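Marthorpe workshop builds hand-held grippers for folding project

2022-11-15

Members of the Comus shared workshop in Marthorpe have finished a second version of their hand-held gripper, part of a home-built project to teach a robot arm to fold laundry. Work began in May. The new tool has blue finger pads, and parts for it cost the group $584, down from $691 for the first version.

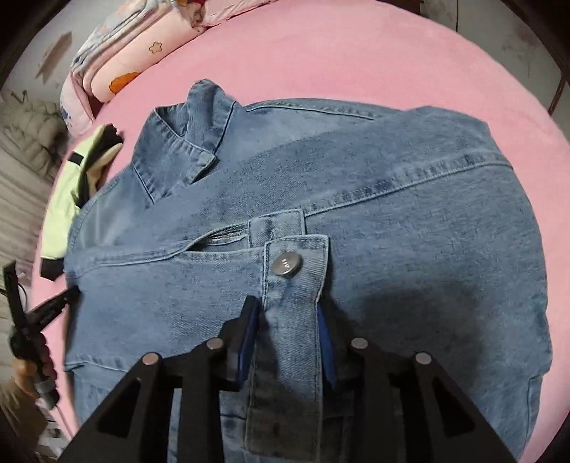

Denim has been the hardest fabric so far. Buttons and thick seams keep the fingers from closing evenly, and jackets take longer to fold than shirts or towels. The group plans to record 20 more sessions at members' homes before moving on to the arm, which is still being wired at the workshop.

Drawings for the gripper will be posted on the Comus page once the arm is running.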